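Zona Open Bin, Large, Gray

Item 1277

A bin. Four walls, a floor, no lid, and no app to tell you how full it is. The Zona is the one we reach for when a table has filled up with small things that belong to several different jobs and all of them have to be somewhere else by lunch.

It comes in one color. We asked Ongart, who make it, whether there might be a second, and they sent us a very polite email about gray.

What people use it for

Parts waiting to be sorted. Parts that have been sorted and then tipped back in by a colleague. Sample packs, odd fittings, chargers, the contents of the drawer you promised to go through in February. The opening is wide enough to get both hands in, so you can rummage properly.

The walls are flat on the outside, so two bins will sit side by side on a bench without a gap for screws to vanish into. They do not nest. We get asked this a lot and the answer has stayed the same.
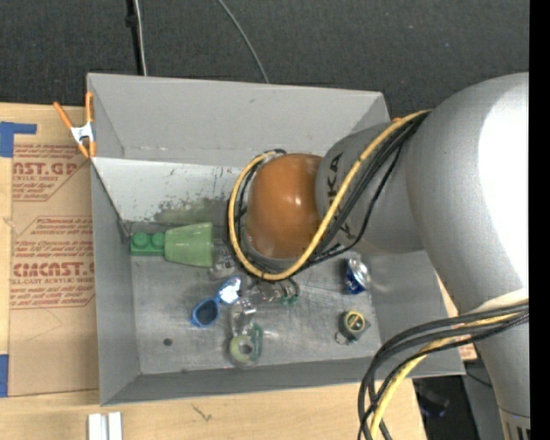

Large gray bin on a light wooden tabletop, with a mixed load of small objects.

Wear and cleaning

The floor will scuff. If you drop hard things into a bin all day it picks up marks, and ours have plenty. Wipe it out with a damp cloth and mild soap. Scouring pads will give you a new set of scratches to go with the old ones.

Ordering

Sold singly or in packs of 5. Orders of 30 or more ship on a pallet from the Merkargate warehouse, so please have somebody at the door who can sign for a pallet. There are 674 in stock as this page goes up. Returns are fine if the bin is clean and empty. Check the corners first, please. We have mailed back a lot of hex keys.

If you want a lid, look at the Justolance range, which has lids and is priced like it.

Bulk quotes and questions about gray: ask for Decha Nilsuwan at the Merkargate desk, mornings.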